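Landeg Robotics Club: progress report to the Sarkberg Fund
September 2, 2020

Spending to date

Of the 800 pounds granted in May, most has gone on printed gripper parts, straps and cable. We also bought a book on project planning, which we hope to open before the next report.

What the students have been doing

The tidying-up project, known as Karine after a much-loved vacuum cleaner, is now at the demonstration stage. A student wears the harness, takes a gripper in each hand and does a small household job over and over, so that the arm has something to copy later. We have 17 usable recordings of soft items. We also have a good many unusable ones, mostly featuring the ceiling.

Huệ Dương runs these sessions and has banned talking during a take. Hats are the current subject. They looked easy on the plan, where they were given one afternoon.

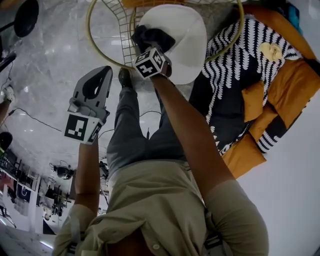
Problems

The marker cubes on the grippers must stay in view of the camera, and students forget this the moment they start to concentrate. Chiến Quan now calls out "cubes!" at intervals, within the limits of the talking ban.

The arm ordered from Drastetti is 5 weeks late. Their last email thanked us for our enthusiasm.

Next steps

Move on to scarves and gloves, and get the total up to 20 recordings. Fit the arm, if it comes. We are not asking for more money in this report, but would like it noted that we thought about it.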